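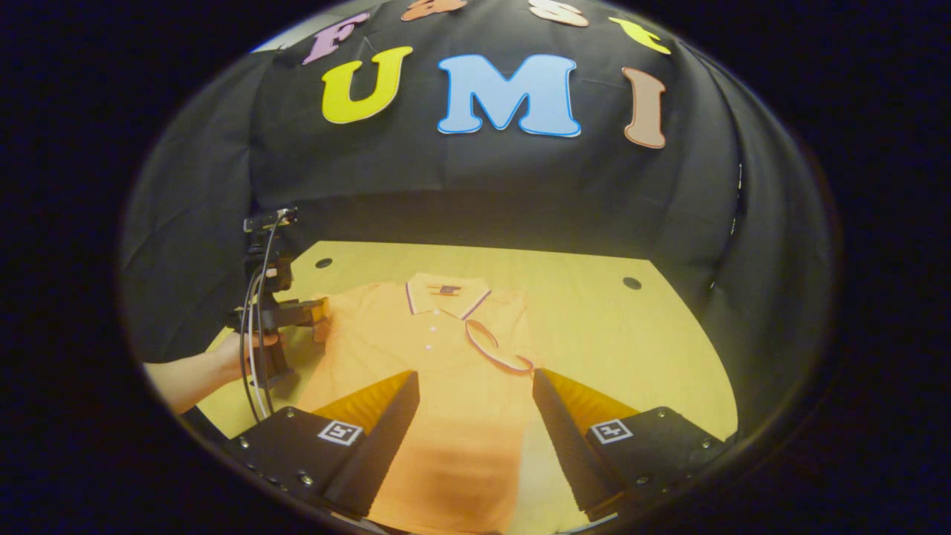
Montri Thammasiri wrote that he would look at the pads before touching anything in software, and after reading the other replies I think the thread needs the full problem in one place, so I have put it back together below.

Home – Boards – Grippers and End Tools – Care and Repair – Search

Finger pads slipping on knit fabric, hand-held pair

Posted by warraich_bench

We have two hand-held grippers at a folding table, both with the ridged orange pads and a square marker on top of each finger. The work is shirts, mostly polos laid front up with the collar to the back. For the first few weeks they held fine. Now the right-hand one lets the cloth creep out when I pull a sleeve across, and I have to squeeze the trigger much harder than on the left one. The fingers also seem to close a little crooked, with the front tips meeting before the rest of the pad.

I have wiped the pads with a dry cloth and that helped for maybe an hour. The screws along the outside of the housing feel tight. Is this worn pads, or has something moved? I would like to avoid taking the fingers off if I can, as I don't want to lose the marker positions.

Montri Thammasiri

Dry wiping mostly pushes the lint down between the ridges. Use a soft toothbrush and warm water with a drop of dish soap, brush along the ridges, then let the pads dry fully. Don't use alcohol unless you know what they are printed from. Ours went shiny after it and never gripped well again.

The crooked closing is a separate matter. Close the gripper on a strip of plain paper and pull. Do it at the tip, the middle and the back of the pad. If the paper holds at the tip and slides at the back, the pad has probably lifted at the front or one finger has shifted on its mount. Loosen the finger screws half a turn, close the jaw on a flat 4 mm spacer, and tighten again a little at a time, going from side to side.

You can leave the markers where they are. But if a finger has moved even slightly, redo the width calibration, fully open and fully closed – the old numbers will be off. We brush ours every Saturday and swap pads after 1000 folds.

stilov_fan

just buy new pads, mine were 6 bucks for a set

Danish Afridi

Agree with the paper test. Check the cable from the camera too. On one of ours it had worked its way down near the trigger and was dragging on it, and that felt exactly like a weak grip. A loose loop held with a tie up by the mount fixed it. If you do swap pads, do both on that gripper. One new and one old gave us more creep than two old ones.

Last updated: February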